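Front room bins and carpet: changes from April

The bin in the front room at Samthorpe will be emptied every evening from April. Until now it has been done when someone noticed it was full, and by then rubbish has often ended up on the carpet. Please pick up anything that lands beside the bin, even if you didn't drop it.

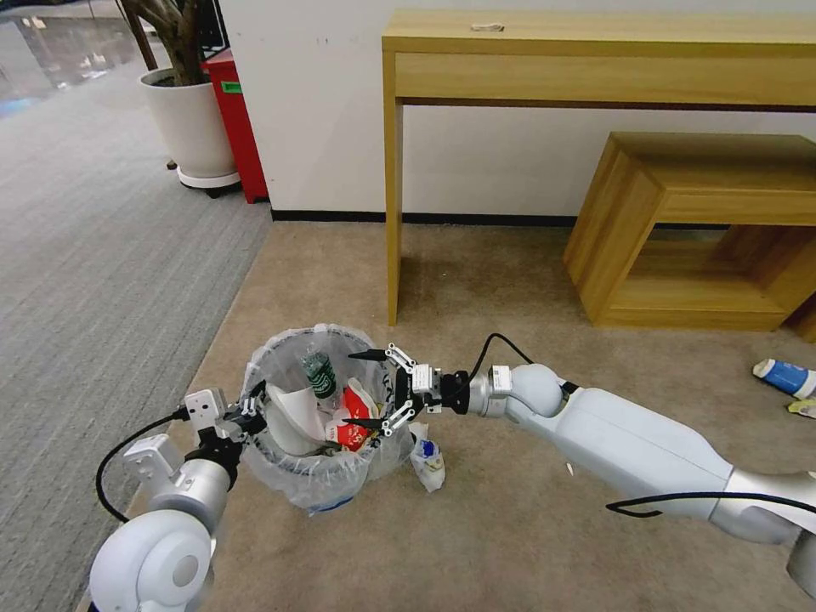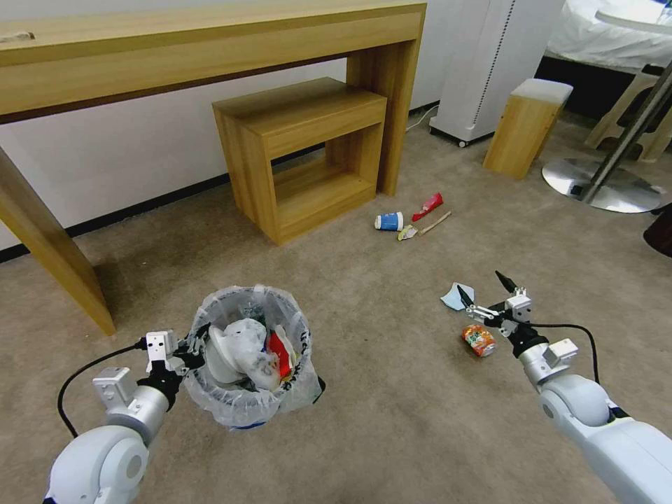 The lined bin in the front room, with litter on the carpet in both photos.

A few points for everyone who uses the room:

Empty drink bottles go in the recycling tub in the kitchen. They fill the small bin very quickly, and each one is worth a refund at the depot.

Snack wrappers, paper cups and used sticks go in the bin. Push them down a little so they don't slide off the top.

Spare liners are kept in the hall cupboard, second shelf. Fold the edge well over the rim when you put a new one in. Tie the old bag and take it straight to the wheelie bin by the side gate.

The carpet will be vacuumed after the bin is done, including under the console table. Small stools can be moved out of the way and put back after.

The vacuum is in the Ramalho room for now. If it's not there, or the liners have run out, tell Martim Godinho or leave a note at the desk before 3 pm.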